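Notebook – equipment plan, countertop cell, January

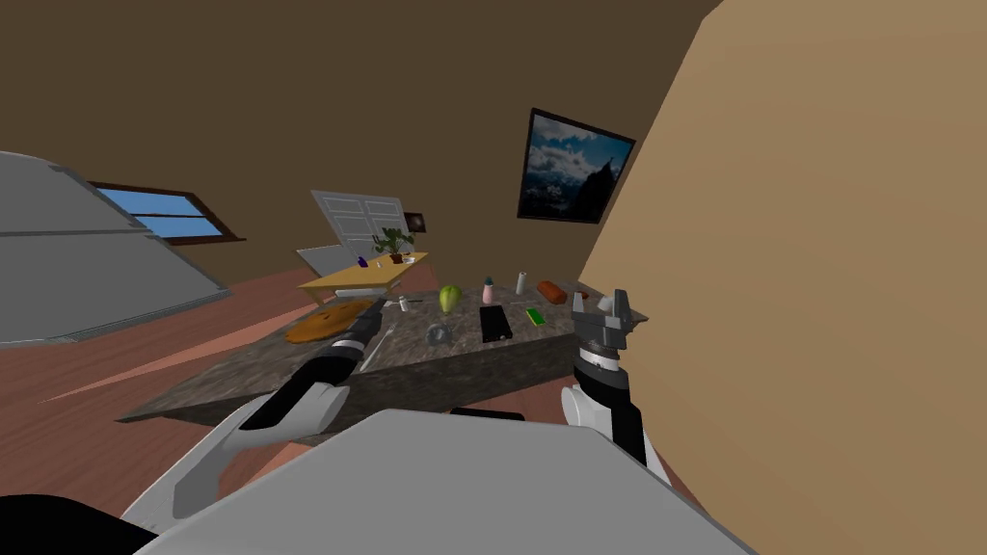
Sim, kitchen layout, both arms over the counter. Left gripper next to the pizza, right one open at the far end.

Went through the purchase list with Yhon Cuervo this morning. We have 3,000 left for hardware until the new budget opens, and the arms themselves come out of a separate line, so this is only grippers, objects, a work surface and mounts.

Grippers first. The slender fingers in the sim model are close to what Pirkine sells. Rimlow has a wider set that costs less, but the lead time is 56 days and we would lose most of the spring. Yhon wants Pirkine for both sides. I would like to order one pair now and keep the money for spare fingertips, which we always run out of. Left open until we have the written quote.

Objects. The sim counter has a decent spread for a first set: pizza, pear, small bowl, a couple of bottles, a can, a flat black device about the size of a phone. Most of that can come from a grocery store and a toy store for 40 or less. The pizza should be a play one. A real one is no use after a day and leaves grease on the fingers. For the flat device, use a dead phone from the drawer. Thin things lying flat are the hardest to pick up, so I want the white utensil in the real set as well, and 6 spares of it in different thicknesses.

Work surface. The sim has a speckled marble slab. Gavalas quoted for a stone offcut but it is heavy and the bench frame would need bracing. Laminate in a similar pattern is fine for now. Ask whether they can cut it to the sim dimensions and round the front edge.

Mounts. Skotetti still has the old drawing with the single-arm plate. Sent them the two-arm version at 2:15. The base position has to match the sim or the reach numbers mean nothing – the right arm is the one to check, with its gripper out at the end of the slab.

Not buying: plant, table, chair, wall pictures. Background only, can stay in sim.

To do
Yhon: written quote from Pirkine, one pair and two pairs
Me: laminate sample from Gavalas, object shopping
Both: measure the bench again before Skotetti cuts anything

Roughly a third of the money should stay unspent until the mounts are in and bolted down.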